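Stand: Januar 2019

# Sachbearbeiter/in Materialprüfung und Musterlager (m/w/d), Teilzeit 64 %

Die Nisteo GmbH entwickelt und vertreibt Verpackungen für den Schreibwaren- und Bastelbedarf. Für die Abteilung Wareneingang und Prüfung suchen wir zum nächstmöglichen Termin Verstärkung. Die Stelle ist zunächst auf zwei Jahre befristet, eine Verlängerung ist vorgesehen.

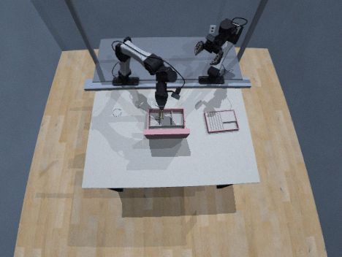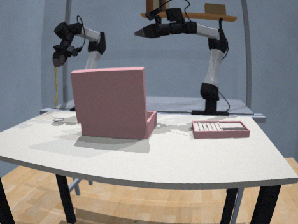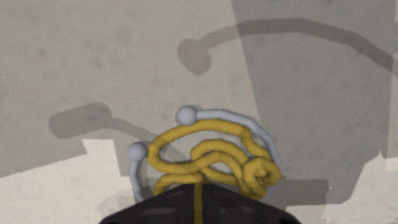 *Computergrafiken. Mitte: rosa Box mit aufgestelltem Deckel; unten: gelbes Seil und zwei dünne Schnüre.*

## Aufgaben

- Stichprobenentnahme aus eingehenden Lieferungen nach internem Prüfplan
- Messung von Grammatur, Dicke und Biegesteifigkeit an Karton und Vollpappe
- Zug- und Scheuerprüfungen an Kordeln, Bändern und Tragegriffen
- Führen des Musterlagers (derzeit 667 Positionen) einschließlich Etikettierung und Aussonderung
- Erfassung der Messwerte in der Prüfdatenbank Kombo, Erstellung von Abweichungsberichten
- Abstimmung mit Lieferanten bei Reklamationen, überwiegend schriftlich

## Anforderungen

- abgeschlossene Ausbildung als Packmitteltechnologe/in, Werkstoffprüfer/in oder vergleichbar
- sicherer Umgang mit Tabellenkalkulation; Kenntnisse in Kombo sind nicht erforderlich, die Einarbeitung erfolgt intern
- Deutsch mindestens Niveau B2, Englisch für den Schriftverkehr
- uneingeschränktes Farbsehvermögen – ein Nachweis wird vor Vertragsschluss verlangt
- Bereitschaft zu gelegentlichen Dienstfahrten an den Standort Ustetti

## Rahmenbedingungen

Die Arbeitszeit verteilt sich auf vier Tage pro Woche, die Lage der Tage wird mit der Abteilungsleitung vereinbart. Schichtarbeit fällt nicht an. Der Urlaubsanspruch beträgt bei Vollzeit 31 Tage und wird anteilig berechnet. Im August ist der Wareneingang für zwei Wochen geschlossen; ein Teil des Urlaubs ist in diesen Zeitraum zu legen. Die Vergütung richtet sich nach der betrieblichen Entgeltordnung, einschlägige Berufserfahrung wird bei der Stufenzuordnung berücksichtigt.

## Bewerbung

Einzureichen sind Lebenslauf, Ausbildungsnachweis und das letzte Arbeitszeugnis, zusammengefasst in einer PDF-Datei. Ein Anschreiben ist freigestellt. Bewerbungsmappen in Papierform werden nicht zurückgesandt.

Fachliche Fragen beantwortet Shalini Kushwaha (Leitung Prüfung), Fragen zu Vertrag und Eingruppierung Damir Papadopoulos (Personal). Zum Auswahlverfahren gehört eine praktische Messaufgabe von einer knappen Stunde – Prüfmittel werden gestellt. Reisekosten zum Gespräch werden gegen Beleg bis zur Höhe einer Bahnfahrt zweiter Klasse erstattet.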